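Travness Session Tune Archive: README

Version 3, November release

Summary

The Travness Session Tune Archive is a collection of amateur recordings and written transcriptions of traditional dance tunes, made at open sessions in the town of Travness and the neighbouring village of Ombridge. It is published for players, teachers, dance callers and researchers who wish to know how the tunes are played locally and how they differ from the printed versions. The archive is maintained by the Ombridge Music Library, which also holds the paper originals.

Contents

The present release holds 53 tunes. Each tune has at least one sound recording and one transcription in ABC notation, and 30 of them also have a second recording made by a different group of players. The tunes are mainly jigs, reels, hornpipes and polkas, with a small group of waltzes that are used locally to close the evening. Songs are not included. Unaccompanied airs were considered for this release and have been held over until their titles can be settled.

The folders are arranged as follows:

audio – sound files, one per performance, in FLAC format
abc – transcriptions, one per tune
notes – plain text remarks on sources, variants and disputed titles
sets – lists showing which tunes were played together, and in what order
index.csv – the master list, with one row per performance

File names begin with the tune number, followed by a letter for the performance. The file 017b.flac is therefore the second performance of tune 17. Tune numbers are permanent. If a tune is withdrawn, its number is not used again.

Fields in the index

tune_no – the permanent number
title – the title given by the person who started the tune
alt_titles – other titles in use, separated by semicolons
type – jig, reel, hornpipe, polka or waltz
key – the key in which the tune was played, which may differ from the usual printed key
place – Travness or Ombridge
instruments – in alphabetical order
times_through – the number of complete repeats
quality – good, fair or poor

A blank field means that the information was not recorded. It does not mean "none".

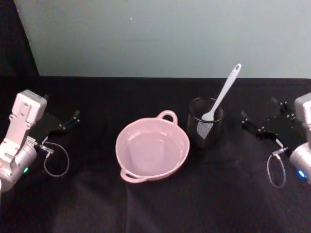
Reading time for the full guide: 15 minutes

How the recordings were made

All recordings were made with a pair of microphones on a single stand, placed outside the circle of players. No player was recorded separately. Room noise, conversation and the sound of glasses have been left in, except where speech could be clearly understood, in which case the passage has been trimmed at the start or end of the tune. Where speech occurs over the music itself, the recording has been left out altogether.

Levels were adjusted once for each evening and not for each tune. Users will find that recordings led by the accordion are noticeably louder than those led by the flute. The files have not been compressed or otherwise evened out, and anyone wishing to use them for teaching may prefer to do this for themselves.

Transcriptions

Transcriptions were made by ear using Zastero, and were then checked by a second listener. They give the tune as played the second time through, when most of the group had joined in. Ornaments are shown only where they were played by more than one person. Chord symbols are given in a separate line and may be ignored.

Tunes 41 to 44 belong to what is known locally as the Beneš set, a run of four polkas always played in the same order. The bar lines in the third of these remain a matter of some disagreement. Two versions of the transcription have been supplied, and the maintainers express no preference between them.

Known limitations

The archive reflects who came to the sessions and what they chose to play. Fiddles are heavily represented and pipes hardly at all. Few of the recordings from Ombridge are rated good, the room there having a hard floor and a low ceiling. Tempo has not been measured, and the pace of a session should not be taken as suitable for dancing.

Permissions

The players gave written consent for their recordings to be shared without charge for private study, teaching and research. Commercial use of the sound files is not permitted. The tunes themselves are believed to be traditional, but a user who intends to publish an arrangement should make their own enquiries – particularly in the case of the waltzes, some of which may be of recent composition.

Corrections

Corrections to titles, keys and transcriptions are welcome and may be sent in writing to the Ombridge Music Library. Please quote the tune number and the performance letter. Proposed changes to a transcription should refer to a bar number and to the recording on which the change is based. Accepted corrections appear in the next release and are listed in the file changes.txt.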